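Friday, late

Shelf-mending night, or so I told myself at lunch. The little china hare I bought at the Plarkcombe market lost an ear in the move, and I've been putting it off for 8 weeks. A leaflet from Pettigrew says any break can be made good in 47 seconds. I'd like to meet the person who timed that.

I don't trust super glue. Every tube I've owned worked beautifully once and then set solid with the cap on. The hardware man in Larneo swore by the 502 sort with the yellow label and said it would hold 200 kilos. Two hundred kilos of what? It's a hare. It weighs less than an egg.

Still, I cleared a patch on the dark table, or what passes for clear here. The marker pen stayed where it was, and so did the big clear storage box, which I keep meaning to put away and won't. The wire rack is worse. I bought it for books and it has filled itself up with plush toys and bags, and there's a black cap up there I haven't worn since February. The orange box has gone on the floor underneath, where I shall kick it.

Costton, who sold me the rack, promised it would 'transform the room'. It has moved the mess a foot higher — I suppose that's a change.

Looked hard at the bottle before doing anything. Tall yellow nozzle, 502 SUPER, No.7144, and the rest in Chinese, so whatever warnings there are will be wasted on me.

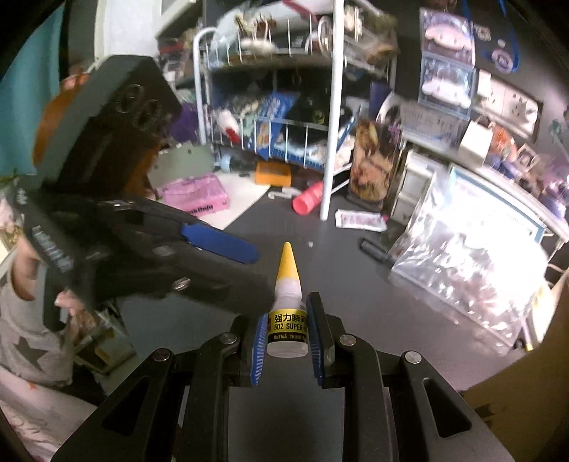
Saturday, before breakfast

Slept badly and thought about ears. I've read that you should leave a join overnight, and also that you should never need to. Both pages sounded very sure of themselves. One had 1,000 comments under it and I gave up after the first few, which were mostly people stuck to things.

Must buy milk, and cotton buds if they have them.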